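Spring count finds 200 pairs of terns at Bevan

Terns nesting on the gravel islands at Bevan have reached 200 pairs, according to a count finished in June. It is the highest number since yearly counts began 14 years ago.

The birds use three low islands in the old quarry lake, where they scrape shallow nests in bare gravel and lay two or three eggs. Both parents sit on the eggs, and both bring small fish to the chicks once they hatch.

Boonmee Saengthong, who runs the count, said the water level had helped. The lake stayed low through April and May, leaving a wide strip of gravel open on the north side of each island. In wetter years that strip floods and the later pairs give up or move to the river at Emum.

Gulls remain the main problem. A small group took eggs from the western island early in the season, and most of the nests there were second attempts. Chick shelters – short lengths of clay pipe and simple wooden boxes – were set out before the first eggs hatched.

The survey team also recorded 1150 black-headed gulls, a few pairs of oystercatchers and one pair of little ringed plovers. The plovers nested on the access track, which was closed to vehicles until the young had left.

Andri Riedl, who bands the tern chicks, said most were a good weight for their age. Each one gets a numbered metal band on one leg. Two adults caught this year had been banded as chicks at Bevan, and a third came from a colony farther up the coast.

Terns usually leave the lake by the end of August. The path along the east shore will stay closed until then, but the viewing bank by the parking lot is open from 8 a.m. and dogs are allowed there on a leash.

Work to clear willow and nettles from the islands starts in October. 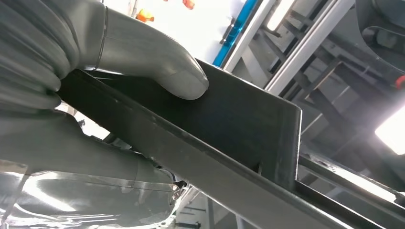
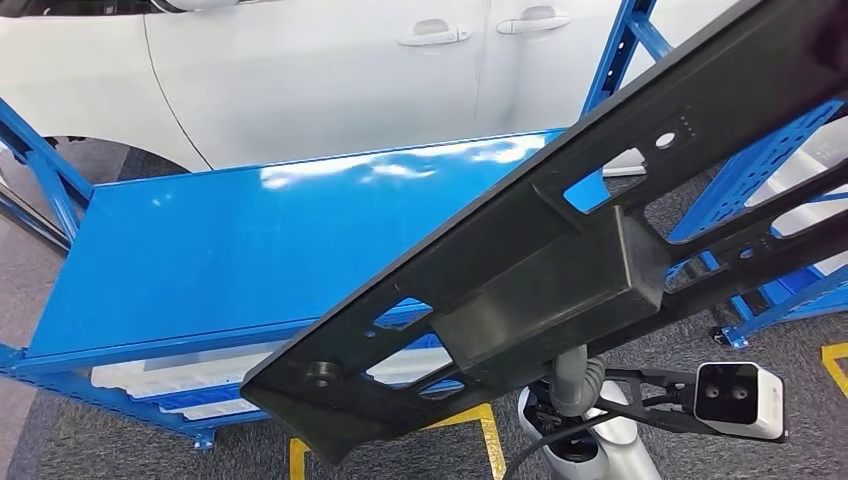
Gripper fingers against a dark metal plate (first photo); black plastic automotive part (second photo).

Recent items
Swifts back over Emum after late start
Reed cutting moved to February
Barn owl boxes: what we found
Path repairs on the east shore
Winter duck count dates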